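Siriwan Workroom Gallery: The Tulip Table
Posted 11 Aug 2025 by Baltasar Zúñiga

We are being asked to put money aside for a robot arm to handle artificial stems, and I was asked to put up a gallery page so people could look at the work before the budget meeting. I have my doubts about the purchase and I won't hide them.
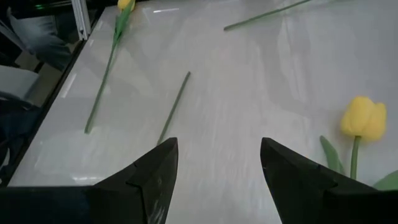
Wrist camera view, tulip table. Two artificial yellow tulips, two bare stems, and the gripper's pointed fingers at the bottom.

The job itself

For anyone outside the workroom: stems come in mixed, get sorted, and go into trays for the people who build the arrangements. Loose stems have to be set aside from the ones with a bloom on them. A trained person does this while talking about something else. The proposal is to have an arm do the sorting, with one of us nearby to refill and to sort out whatever it leaves behind.

I keep coming back to how different the two kinds of item are. A bloom gives the fingers something to close on. A bare stem is a thin green thing lying flat on a hard table, and I would like to see that pick made over and over, in whatever position the stem happens to land, before anyone signs. Leaves are the other worry. On the nearer tulip a broad one sticks out to the side of the stem, so the question of where to grab has more than one answer, and some of those answers will mean bent leaves. A customer will send back a bent leaf.

The tabletop

It is glossy white with a pale gray marbled look, and it throws back light. You can find the glare streak near the top without trying. Kumudini Weerasinghe, who runs our purchasing, asked both suppliers whether a shiny surface would give the camera trouble. Skustik said their software could cope. Gisholm said they would want to quote for a matte mat and new lighting. I trust the second answer more, even though it is the one that costs money. If we go ahead, the mat should be in the first order, along with whatever lights are needed, and I don't want to meet either one later as a "site improvement."

What we have been quoted

Skustik offers the arm and gripper on a lease at 380 dollars a week, with training included for 2 people. Remote support is in the price for the first year. After that it is "to be agreed," which I have written on a sticky note and put on my monitor.

Gisholm wants to sell us the equipment outright and have us pay for setup separately. Their number for the hardware looks good on its own. The setup is billed by the day and they would only give a range, so I am not going to print a total that I would have to take back. Kumudini has asked for a fixed price, and for the spare parts list to be attached to it.

Stendex would supply the stand and guarding in either case. I have no quarrel with them. They sent a drawing and a price, and the price matched the drawing.

Things missing from both quotes

Fingers. They are a wear part as far as I'm concerned. The left one in the picture has whitish scuffs and scratches low down on the black. I can't say what that does to its grip, maybe nothing, but I want to know what a replacement pair costs and how long it takes to arrive. Skustik's quote says "consumables excluded" and does not say what a consumable is.

Feeding. The stems have to get onto the table in some kind of order, spread out enough for the arm to reach one without shoving another. If a person has to lay them out by hand, then we have bought a machine that needs a person to do half the sorting first. Gisholm mentioned a feeder. It was not in the quote. When I asked, it became "phase two."

Floor space. The stand needs room on the side where our packing bench is now, and moving the bench means moving the outlet. Get the electrician's price before the meeting, please.

Downtime. The spring order goes out in March and there is no slack in it at all. I want it in writing who turns up when the thing stops, and how soon.

The trial

I have asked for a trial using our own stems, tipped out the way they come from the carton, with leaves on. We had 101 stems in the batch I set aside for this, nearly all tulips, with a few loose stems mixed in. They are in a labeled box on the top shelf and I would be grateful if people stopped borrowing from it for samples.

Both suppliers get the same batch. Each gets one 8 hour shift, lunch break included, with our staff running the station after the suppliers have finished showing them how. I don't care much about the fastest pick. I care how many times somebody has to stop what they are doing and go over to it. Kumudini will keep the log, and every bent leaf goes in it.

Where I stand for now

Lease over purchase, if it has to be one of them, and only with a break clause we can use before the end of the first year. My preference is to hold the money until the trial log is in. Kumudini is more hopeful than I am. She thinks the sorting is dull enough that people would be glad to be moved onto building arrangements, and she may be right about that - it just isn't a number I can put in a spreadsheet.

Questions for either supplier should reach her before the budget meeting. If you have a quote from somewhere else, send the whole thing, including the small print at the back.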